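Notes for week 9, street markets and the night economy

Okay, last time we got stuck on Granska, so let me pick it up there. The district had 3675 residents when the tram depot closed, and the city wanted housing on the whole lot. Traders had other ideas! They'd been setting up along the depot wall since August (no permits, just tarps and vans), and by winter people simply called it "the market."

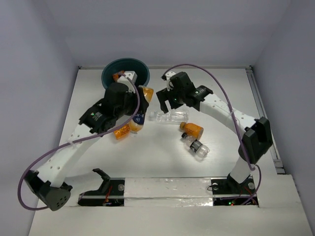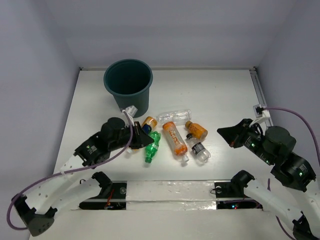

So who gets to decide what a street is for? Read Iqra Sial's chapter on Badside before we meet, and skim the Prernwood zoning map. I love that map, it's a mess. Bring one street you know well and tell us who uses it after dark.

Short response, 320 words, due 12/01/2018.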